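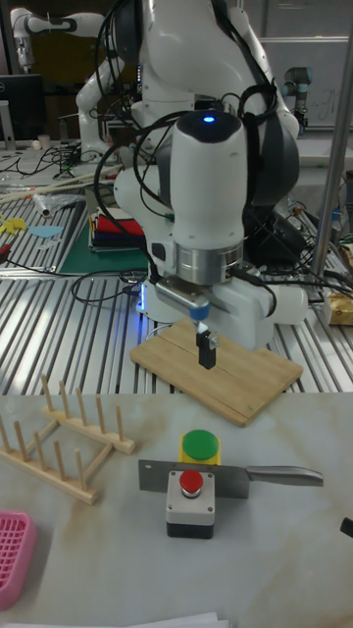 We had a fright on the kitchen bench this May, and I have been meaning to put a page together about it ever since, partly for the people who asked at the open evening and partly for the new students, who tend to hear the short version in the hallway and come away thinking the robot went wild. It did not go wild. It followed its program very faithfully for a few seconds longer than we wanted it to. If you look at the marble-patterned tabletop you will find the two buttons, the red one closer to us and the green one farther back on its yellow base, and then the cleaver-style knife lying between and behind them, with its blade partly behind the gray box. That small patch of table is really what this page is about.

The kitchen work belongs to Sama, our project on teaching robot arms the dull chores that come before and after a meal. We practice picking things up, putting them down and moving them over to the board. There is a good deal of waiting in between, and I have drunk more coffee beside that bench than I care to admit.

What happened

Joelle Khoury was running the knife task that afternoon and I was next to her with the notes. The arm had picked up the knife by the handle and was bringing it over the table when the grip slipped a little and the blade swung down and outward. This sort of thing happens with long objects – the weight sits far from the fingers – and the rule is simple, you hit stop and start over. Joelle reached over without taking her eyes off the blade, which is just what I would have done, and her hand landed on the green button. The arm carried on. She reached again, found the red one, and everything stopped as it should.

By then the wrist had traveled another 75 mm and the tip of the knife had touched the table. It left a scratch so faint that you have to tilt your head to find it. Joelle was fine and so was I, though neither of us said much for a minute or two, and then we both started talking at once.
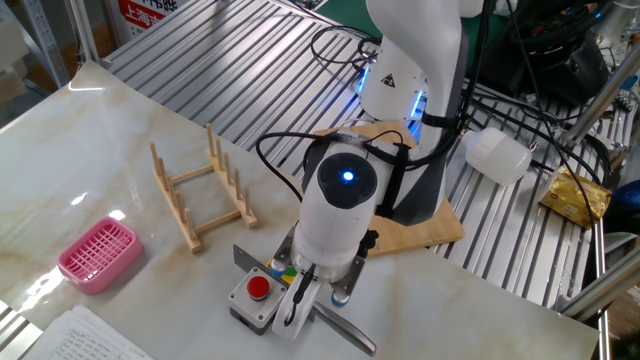
I went home that night and wrote everything down while I still had it fresh, and I'm glad I did, as the next morning we remembered it rather differently. Joelle was sure the first press had been on the red button and that the button had failed. I was sure I had seen her hand on the green. We pulled the log from Kaltutier, the little program that records our button presses and arm positions, and there it was: green first, then red, and the stop going through properly on the second press. So the wiring was sound. We tested it 34 times anyway, with the gripper empty, and it stopped the arm every time.

I mention this because the easy thing would have been to write "operator pressed wrong button" in the book and go to lunch. Joelle was quite ready to take the blame, bless her. But I had set up the bench that morning. I had put the buttons down where there was room for them, and I had not thought for one moment about what a person's hand would do if that person was staring at a knife. The boxes had been moved about for weeks to suit whatever we were practicing, so no one's arm had a chance to learn where they were.

Mireille Zein comes by from the safety office a few times a year, and we asked her to come early. She sat down in Joelle's chair, asked us to run the arm slowly with a wooden spoon instead of the knife, and told us to call out "stop" whenever we felt like it. She missed the red button on her third try. I can't tell you how much better that made Joelle feel!

The things that turned up once we looked

A few more came out of the woodwork, as they always do when you finally sit down with a cup of tea and a pencil.

The stop box was not fastened to anything. If you hit it with the side of your hand it would slide away from you, and a sliding button is a hard thing to press in a hurry.

We were leaving the knife on the same part of the table as the buttons between runs. You could reach for one and meet the other. I had stepped around that knife in my mind for so long that I no longer saw it.

The program did not notice the slip. The fingers still felt something between them, so as far as the arm was concerned all was well. Srour, our grip-checking routine, had been switched off for the long objects after it raised too many false alarms in the winter, and we had never gotten around to switching it back on. I think this bothered me the most of all, to be truthful, since I was the one who had asked for it to be switched off.

What we do now

The red button has one place, on the near corner of the table at the operator's right hand, and it is clamped down. The green one has moved to the far side and you have to lean to get to it. Nothing sharp stays on the tabletop between runs. It goes back in a lidded tray, even if you're only stepping away to answer the phone.

We also got hold of a blunt practice knife from Primon, a small firm that makes training tools for cooking schools. It has close to the same balance as the real one and could not cut a ripe pear. All the new grips are tried with that first. The real knife comes out only when a grip has held through 19 runs in a row, a number Mireille and I settled on after a long and friendly argument in which she started much higher.

Srour is back on. It still complains too often, and we have learned to put up with it. There have been 364 runs with long objects since the change and it has halted the arm on quite a few of them, mostly over nothing, twice over a real slip. Both times the arm had already stopped before the person in the chair had moved a finger.

And we practice the stop. Whoever is sitting down for the first run of the day has someone behind them say the word at a moment of their choosing, and they hit the button without looking down. It felt silly for the first week or so. Now the students keep score on the whiteboard, and I'm sorry to report that I am nowhere near the top.

If you run a bench of your own and have found a better way to hold a long knife steady, do please write to Joelle or to me, as we would dearly like to see it. The scratch is still there on the tabletop for anybody who wants to come and look.

Page put up August 5, 2019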